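Home News Town Schools Sport Letters Contact

May
By Kenneth Policarpio

Toy library in Grilley will move to bigger rooms before summer

The toy library of Grilley is going to leave its two small rooms behind the post office and move to the old bakery on Stuvska Street. The town council agreed to the plan this month, after a meeting that lasted until late in the evening. The new place will open to families before the school vacation begins.

The library works in the same way as a library for books. A family pays 25 dollars for one year and can borrow toys, puzzles and board games for three weeks at a time. At this moment 202 families are members, and the waiting list is closed because there is no more room on the shelves. On rainy afternoons parents often have to wait in the corridor with their strollers, and the neighbors upstairs have complained more than one time.

"We were saying no to people every week, and I did not like it," said Dana Mangubat, who manages the library. "In the old bakery we can say yes again."
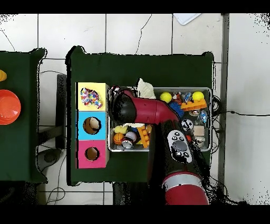 Sorting boxes and a tray of small toys on a green table.

The building on Stuvska Street has stood empty since the bakery closed. The ovens are already taken out and the floor was repaired in the winter. The front part, where the bread was sold, will become the lending room. Behind it there will be a play room for children under five, and a smaller room where returned toys are checked and cleaned before the next family takes them.

Checking takes more time than most members think. Puzzles must be complete, batteries must be tested, and everything that a baby can put in the mouth must be washed. Soft things such as cloths and foam balls go in the washing machine, while plastic bricks and rubber balls are washed by hand in the sink. At the present address this work is done on a kitchen counter, between the kettle and the coat rack. The new room will have a deep sink and a proper drying rack.

The council will pay for the heating during the first 2 years. The rent is low, but the library must buy its own shelves, and for this it has asked the local company Grurgate for help. Grurgate has promised 500 dollars and also the use of a truck for the moving day. The rest of the money should come from the yearly sale of old toys, which this time will take place in the yard of the primary school. 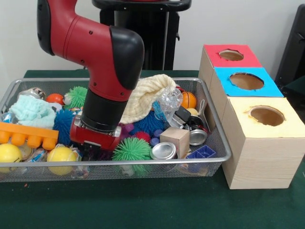
What changes for members

The yearly fee stays the same. Members who have toys at home can keep them during the moving weeks, and no fine will be asked for late return in this period. From the first day at the new address the library will also be open in the early evening, until 7 p.m., which many working parents have requested. The card that members have now will stay valid.

Not everybody is happy with the new address. The post office is close to the bus stop, but Stuvska Street is a walk of ten minutes uphill, and one grandmother at the meeting told the council that this is long with a small child and a bag full of toys. The council answered that it will speak with the bus company about an extra stop. There was no promise about when this could happen.

Parking was the other difficult point. The street is narrow, and people who live there are afraid that cars will stop in front of their doors.
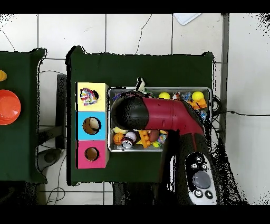 For this reason the council wants to mark four short-stay places beside the building, where a car may stand for twenty minutes. The residents will receive a letter with the drawing and can send their remarks to the town hall.

The library is also looking for large toys that are in good condition, especially wooden trains, play kitchens and tricycles. Stuffed animals are not needed at the moment - there are already four bags of them. Toys can be brought to the old address in the morning until the moving begins.

News Next article Back to top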